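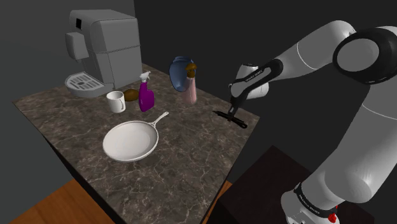 Speed dating night first. 68 tickets gone for Nakima Hall, 11 on the waitlist, mostly women over 50 again so we need more blokes. Minoru to ring the Vusine cycling club. Doors, name badges, bell, all as per April. Coffee during the break not before, people hid behind it last time. Big grey coffee machine, the one with the little black display up top and the slotted drip tray, is the sort we want, Minoru to get a hire quote.

Standach Singles Social, minutes, May 21, 2019. Chair M. Nishimura. April minutes accepted.

Money: $2000 in the account, $109 owing to printer for the flyers. Pay it.

Complaint re a member asking for phone numbers after being told no. Long discussion. Agreed he gets a letter, one more and he's out. Code of behaviour to go on the back of the score cards, in colour, big enough to read wihtout glasses.

Match cards: results emailed next morning, both have to tick yes. No exceptions, no passing on notes.

Winter dinner at Mizuno, set menu or not? Held over.

Closed 9.20, chairs stacked.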